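4.2 Leveling the Hendel trailer on site

1. Park on firm ground and apply the handbrake.
2. Chock both wheels before unhitching.
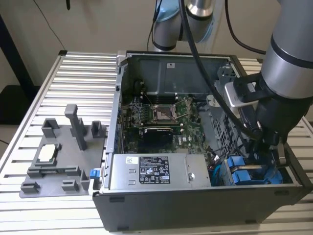
3. Lower the jockey wheel until the drawbar sits level – check with a spirit level on the A-frame.
4. Wind down the four corner legs by hand.

Caution: Do not lift the trailer with the corner legs. They steady the body only. 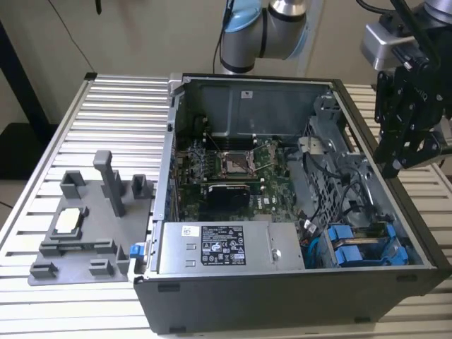

5. Open the canvas and set the ridge pole. Leave 35 mm of slack at the rear strap.

Note: Retighten all straps after 15 minutes.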